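I am learning to travel with less. In October I go to Plumden for 9 days, with one small case.

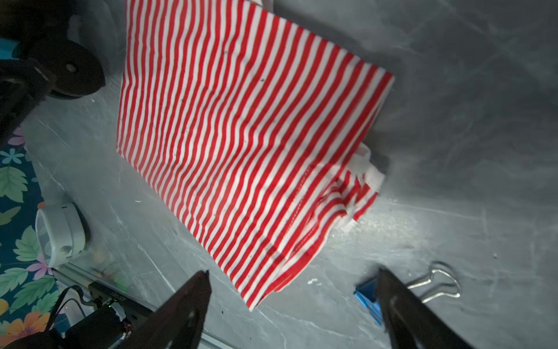
My rule is to wash things on the way. A thin striped cloth, red and white, can be towel, scarf or picnic mat.

Shoes are harder – I still want two pairs.

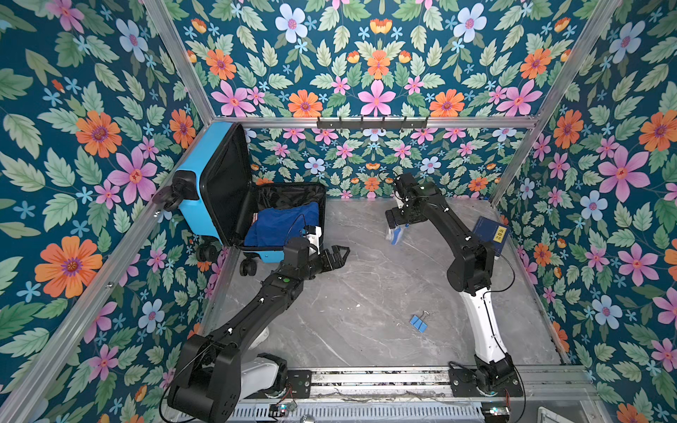
Flowers on every wall.

Last time I carried 60 tea bags to Brostwood 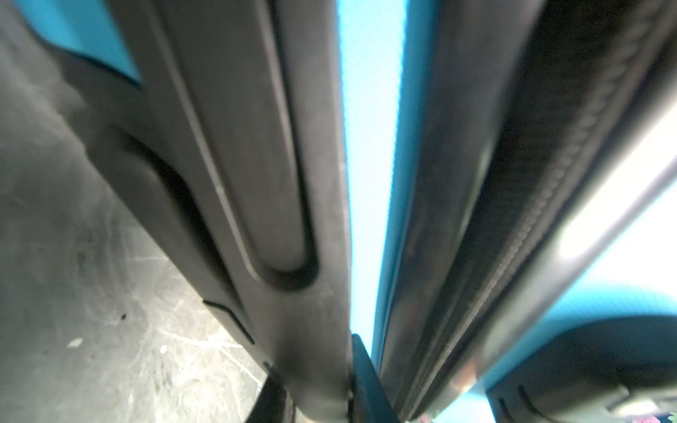

and came home with nearly all of them.

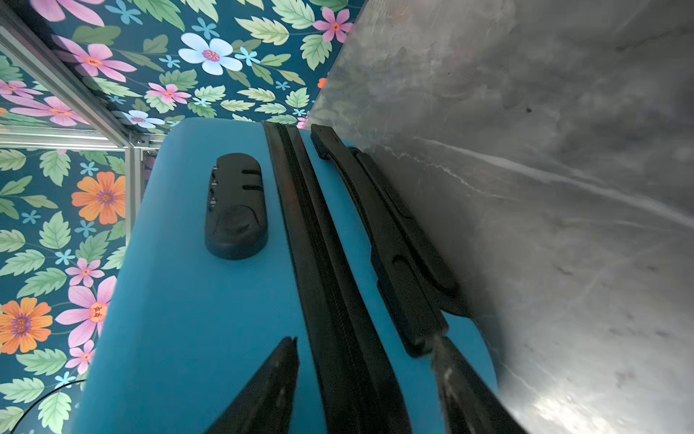
Arlindo Lins: Leave the second pair, Plumden is flat.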